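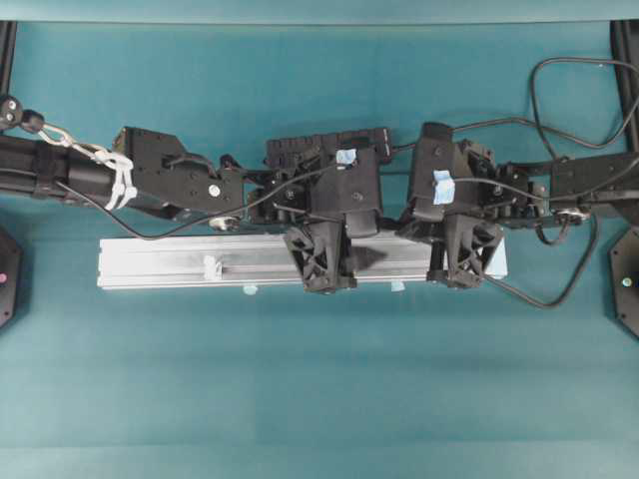 Ticket: two-arm station, bar does not stay level during transfer
Opened by: Letay Kahsay
Status: open

Good morning. I write for the second shift at the bar station. Since the change of program in September, the two arms do not always close at the same moment. When the left one is late, the bar turns a little and the program stops with error 29. On the last shift we had this stop 6 times.

What I tried already:
Restarted the controller. No change.
Set the closing force to 80 percent on both sides. Fewer stops, but not zero.
Checked that both fingers close without a bar between them. 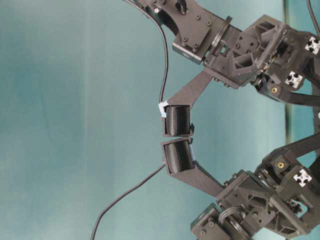
With no bar the closing test passes every time, so I think the problem is in the timing and not in the grippers. I did not change the timing values, because operators have no password for this page.

I want to add one more thing. Before the arms, two of us moved each bar by hand and we felt at once when it was not level. Now one person watches the station and also packs for Baert. If it stops while I am packing, it can wait roughly 8 minutes before I come. Please consider a sound signal.

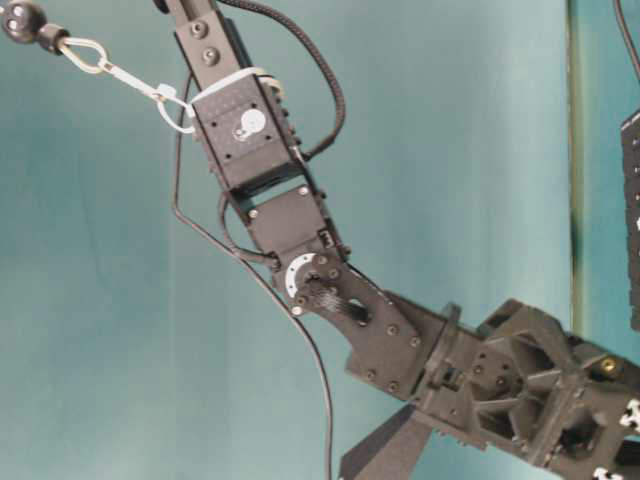
Erasto Shirima: Thank you, Letay, very clear. I will compare the timing values with the old program before your shift. The sound signal is a fair request and I opened a separate ticket for it. Please keep 80 percent until then, and write down the time of each stop.

Letay Kahsay: Understood. I will keep the list next to the controller.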